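The Second Drawer Down

By Kalkidan Shiferaw
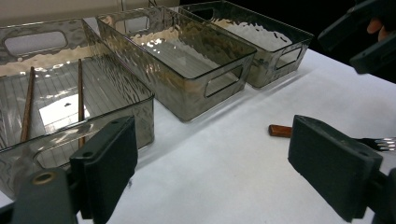 My grandmother kept her recipes in her head and her cutlery in a biscuit tin, and for years I thought that was simply how kitchens worked. Then I moved into the flat above Balletti, the old bakery on the corner, and inherited 15 teaspoons, a fish slice and a drawer that wouldn't shut. Everything went onto the table one wet April morning (a mistake, I'll admit, with people coming for lunch!), and I got as far as smoky grey bins in a row and a wooden-handled fork lying beside them before I put the kettle on and started remembering who had given me what.

The fish slice came from Mrs El Fassi downstairs, who fed me couscous for my first two winters and wouldn't hear of me washing up. The good ladle was my aunt's, carried home from Monton in a coat pocket. I've tried to part with both, and I have got as far as the op shop door, but they always come home again and go back in the drawer, which still sticks.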